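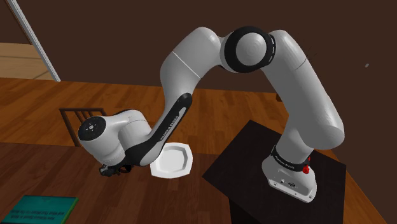

Getting rights back on an out-of-print book

Posted in Contracts & Royalties

Ximena Painemal

Hi all, first time asking here though I've been reading the board forever. My gardening memoir came out with Busgate, a small press, and it did okay for a first book and then sort of dozed off. The paperback has been listed as unavailable everywhere since July. The ebook is still up, and on my last statement it had sold 16 copies in six months (hello to all 16 of you!).

I'd love to get the rights back and put out a new edition myself with an extra chapter. My contract has a reversion clause that says I can ask for the rights if the book is "out of print and off the market in all editions." I emailed my old editor and got a bounce. Do I have a case, or does the ebook count as being in print until the end of time? And who do I even write to? I don't have an agent.

Danai Kyriakidis

Oh, I've been through this one! The wording of your clause is the whole ballgame, so read it again with a cup of coffee. "All editions" is the tough version, I'm afraid. Under that language most publishers will say the ebook keeps the book in print, and they'll probably be right. Newer contracts tend to have a sales floor, so that if the book sells under a certain number of copies in a year you can ask for it back. Check whether yours has one tucked into the royalty section, because mine was nowhere near the reversion clause. My floor was 70 copies a year and I'd been under it for ages without noticing.

But a weak clause doesn't stop you from asking nicely. A small press selling 16 ebooks isn't getting rich on you, and plenty of them will just say yes. Write a short letter to the publisher's legal notices address, which should be near the end of the contract. Give the title, the ISBN, the contract date and the clause number, and ask for a signed letter returning all rights. Send it by email and by certified mail. I gave mine a date to answer by — 24th October — and the signed letter came back 4 days early.

Also ask what happens to the cover and the interior files. You generally don't get those back with the text. I had to pay for a new cover and I like it better, so there. 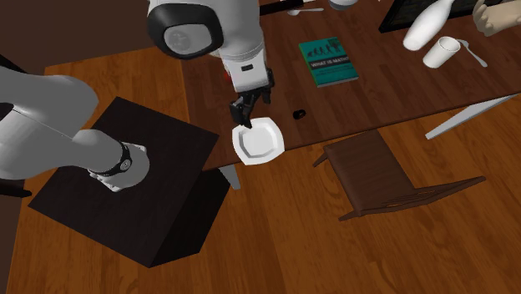
Can I put the new edition up for sale while I'm waiting to hear back?
Wait for the signed letter. Until you have it, the publisher still holds the rights, and a second edition on sale could put you in breach of your contract.

Idalina Leitão

just unpublish the ebook yourself?? thats what i did with mine, took 5 min

(edit: ok mine was self published to begin with so maybe ignore me)

Sawsan Harb

Agree with Danai on nearly everything. I'd add that you should find out who owns the press now before you mail anything. When Cuvden bought the little outfit that did my cookbook, my letter sat in an empty mailroom for 31 days. The new owner is normally bound by your old contract, so the clause goes along with the book, but the address for notices may have changed. Look at who sends your royalty statements, since whoever cuts the check knows where you should write.

Two smaller things. If you licensed a translation or an audiobook, the reversion usually leaves that license running until its own term is up, so ask for a list of any live ones. And ask how many paperbacks are left in the warehouse. They may want to sell those off first, or they may offer them to you cheap. I took a few boxes and sold them at craft fairs for years.

If there's money at stake or they get snippy, have a publishing lawyer or an authors' group look at the contract. I'm only somebody who's had two books reverted and grumbled through both.
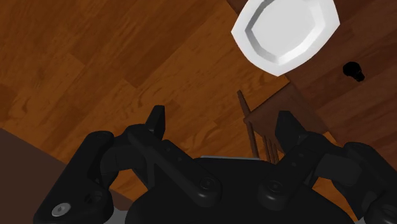
Plate and chair, plank floor.

Ximena Painemal

Thank you both, and Idalina, you made me laugh! I found the notices address on the second-to-last page, and no sales floor anywhere, sadly. I'm writing the polite letter tonight and I'll ask about the warehouse copies too.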